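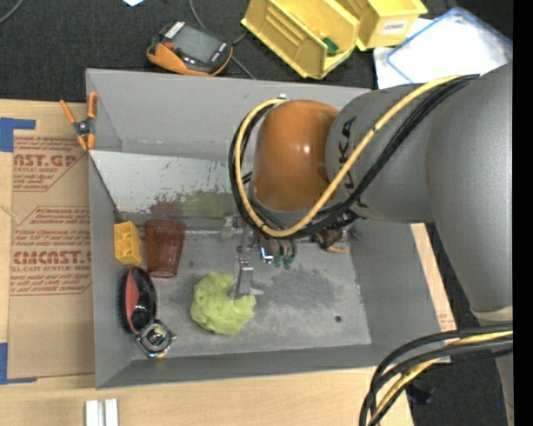 Storeroom Practice, Unit 4
Open bins and soft goods
Handout to go with the June sessions. Instructor: Kusum Kaushik

Bring this sheet to the practical. You will also need the bin label template from Unit 3 and a pencil. Pens are fine for the worksheet but not for labels.

4.1 What we mean by an open bin

In this course an open bin is any rectangular container without a fixed lid, low enough that a person standing at the bench can see the floor of it. Shelf bins with a cut-down front are covered in Unit 5. Cartons are covered in Unit 7.

Open bins are used for goods that are picked one at a time and don't need protection from dust. They are quick to fill and quick to check. Their main fault is that everything put into one ends up in a heap unless someone takes the trouble to arrange it.

Some bins have straight walls and some have sloping walls. Sloping walls let bins nest when they are stored, and small items tend to slide down towards the floor. The usable floor is smaller than the opening at the top, so measure the floor when you work out how many items a bin will take. Several people in last term's group measured across the rim and their counts came out too high.

4.2 Hard goods and soft goods

Hard goods keep their shape. A mug, a block or a tin looks the same size whichever way it lands, and you can describe it on a label with two or three dimensions.

Soft goods do not keep their shape. Cloths, net bags, scourers, scarves and folded covers can all be spread out, rolled or scrunched into a ball. The same cloth may take up the whole floor of a bin or a small corner of it. For our purposes soft goods fall into these groups:

Flat cloths, such as tea towels and dusters. Fold in thirds and stand on edge.
Mesh and net. Roll, do not fold. Keep apart from anything with hooks, zips or sharp corners.
Padded items, such as oven mitts. Lay flat in pairs.
Odd shapes. Put in the smallest bin that will hold them without pressing.

Mesh causes the most trouble in the practical. It catches on other goods, and it catches on itself. A crumpled piece can look like a full bundle when there is only one layer, or like one item when there are two tangled together. Always open it out on the bench before you record it.

4.3 Picking up a crumpled item

Shahram Shokri will demonstrate this at the start of the practical. The steps are written out here for anyone who is away.

Look at the item from above before you touch it. Find a fold that stands up from the rest.
Take hold of that fold between finger and thumb, from the side.
Lift straight up a short way, about a hand's width, and wait a moment.
Check whether anything else has come up with it.
If something has, lower both items and free them on the floor of the bin. Don't shake them over the bench.
Place the item on the bench and open it out.

Pressing down from the top is the usual beginner's mistake. It flattens the folds and leaves you with nothing to hold. If the item has gone flat against the floor, push it gently towards the nearest wall until it bunches up, then start again.

4.4 Looking after the bins

A working bin gets scuffed. Light scratches on the floor and walls don't matter for most goods and you don't need to report them. Do report the following:

Splits or cracks, of any length
Rough edges that catch a cloth when it is drawn across
Stains that come off on a damp white rag
A floor that no longer sits level on the bench

Wipe bins out with warm water and a little dish soap. Dry them upside down on the rack for 45 minutes before they go back on the shelf. If you are short of time, towel them dry and leave them right way up. Bins that are nested while damp will stick together, and the people who have to pull them apart are usually the next class.

Marks that stay after washing can be left. Old bins have plenty of them. It is worth learning what the bins at your own bench look like when clean, as a dark patch or spot on the floor is easily mistaken for a small item when you are checking quickly. Run your hand over it if you aren't sure.

4.5 Colour

Bright goods show up well against a plain grey bin and dull ones don't. When you choose a bin for dark socks or charcoal cloths, take one of the white ones from the lower shelf. Do not put two soft items of a similar colour in the same bin, even if they are labelled.

The label always gives the colour in everyday words. Write "green" or "yellow-green". Catalogue names such as "Citrus" or "Meadow" belong on the order sheet only.

4.6 Bench layout

Set the bin directly on the work surface with its long side facing you. Keep a clear strip of bench beside it, at least as wide as the bin, for opening things out. Labels and pencil go at the back of the bench, where they won't be swept in with the goods.

Left-handed students should put the clear strip on the left. Grażyna Borkowska has pointed out that the photocopied diagram from last year only shows the right-handed version. Ignore the diagram.

4.7 Practical exercise

Work in pairs. Allow 20 minutes for part A and 10 minutes for part B.

Part A. Collect one grey bin and one bag of mixed goods from the trolley. Each bag holds 17 items, hard and soft together. Tip the bag out on the bench, sort the goods into the groups in 4.2, and decide which of them can share a bin. Write a label for each bin you use.

Part B. Swap bins with another pair. Without looking at their labels, write down what you think is in each bin, working from above and not touching anything. Then open every soft item out and correct your list. Hand in both versions with the mistakes left in.

Marks are given for the corrected list and for the state of the bench at the end. There are no marks for speed.

4.8 Reading

Chapter 3 of the course binder, "Loose goods". The Tulby storeroom sheet is optional, but the section on nets is good and only takes up a page.

Remigiusz Kozłowski has the spare binders. Worksheets go in the tray by the sink before you leave, and late ones can be handed to Kusum at the start of Unit 5.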